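Carpet tile over old glue, or rip it all the way down? (office above the shop)

tisten_upstairs
Posted Friday, 7:12 pm

Hi all, long time reader, first real post. I rent two rooms above a bike shop in Briltville and the lease is up for renewal in January, so the landlord has finally agreed to split the cost of a new floor with me. What's down now is glued broadloom that has gone flat and shiny by the door. I pulled up a corner and it's a concrete slab with a skin of yellow adhesive on it, hard in some spots and gummy in others.

I want gray carpet tiles. The landlord's guy says just scrape the lumps, roll on pressure sensitive and go. My brother-in-law says if I do that I'll be back here crying in a year. Who's right? The bigger room is almost 160 square feet and the desks can only be out for a weekend.

mudbed_marv
Reply 1

Your brother-in-law is right. Old adhesive softens new adhesive, the new stuff never sets up, and you get tiles that creep. I did 14 years of commercial floors and I pulled up more of those jobs than I care to remember. Scrape it flat, skim coat with a patch that's rated for going over residue, let it dry, then tile.

And before anybody scrapes anything, how old is that building? Black glue under the yellow, stop and get it tested.

kneepad_queen
Reply 2

Gonna disagree with Marv a little (hi Marv!). If the yellow is hard and well stuck you can scrape it down to a thin film and most tile makers are fine with that. It's the gummy spots that will get you. I'd patch those and leave the rest alone. A skim coat over the whole slab is a lot of money and a lot of drying time for somebody who has one weekend.

Read the sheet that comes with your adhesive though, they're not all the same.

mudbed_marv
Reply 3

"Most" is carrying a lot of weight in that sentence, queenie. I've seen the claim letters. But ok, if it's truly a thin film and you can't gouge it with a thumbnail I wouldn't lose sleep.

tisten_upstairs
Reply 4

Thanks both. Building is newer than I expected, the shop owner thinks late nineties, and no black glue in the corner I pulled. I'll check a couple more spots.

Next question is color. I'm stuck between the plain mid gray and a lighter one called Orell that has flecks in it. My wife says plain gray shows every crumb. I can't tell anything from a four inch sample.

barajas_b
Reply 5

Never choose off the sample! Go look at a gray floor in an office that gets used. We have gray at my work and I like it, it doesn't fight with anything you put over it. I'd buy it again.

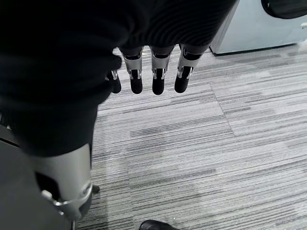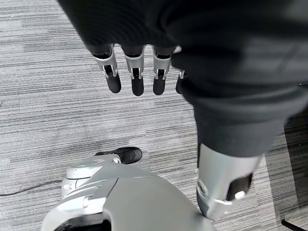 Silver and black over office gray.

Reply 6
kneepad_queen

I'm team fleck. Solid gray looks great until somebody eats a bagel. Also if you ever swap a stained tile, the new one jumps right out at you on a solid, and with a pattern it kind of disappears. Buy a spare box whichever way you go and keep it somewhere dry.

Reply 7
mudbed_marv

Solid, quarter turned. The turn breaks it up plenty. Flecks look like confetti after a parade to me, but it's your office.

Reply 8
styliani_drakos

Jumping in from the landlord side (I have a small building with 5 units). Get the split in writing, and get it written down who owns the tiles when you leave. I had a tenant take his with him! Every last one, plus the thresholds. He was within his rights too, the way the lease read.

Also find out who pays if the slab needs more work than anyone thought. That's where the arguments start.

Reply 9
tisten_upstairs

Oh wow, I had not thought of that at all. Emailing him tonight.

Went up with a scraper after closing. Most of the yellow is rock hard and came down to a film with no drama. The gummy part is all along the window wall, maybe two feet deep. So I think I'm going kneepad_queen's way, patch the window side and leave the rest.

Reply 10
mudbed_marv

Gummy along a window wall makes me want to know about water. Tape down a square of clear plastic there overnight and look under it in the morning before you patch anything.

Reply 11
tisten_upstairs

Plastic is down. Still no decision on the flecks, we're at one vote each in this house and the dog doesn't care. Will post what I find in the morning.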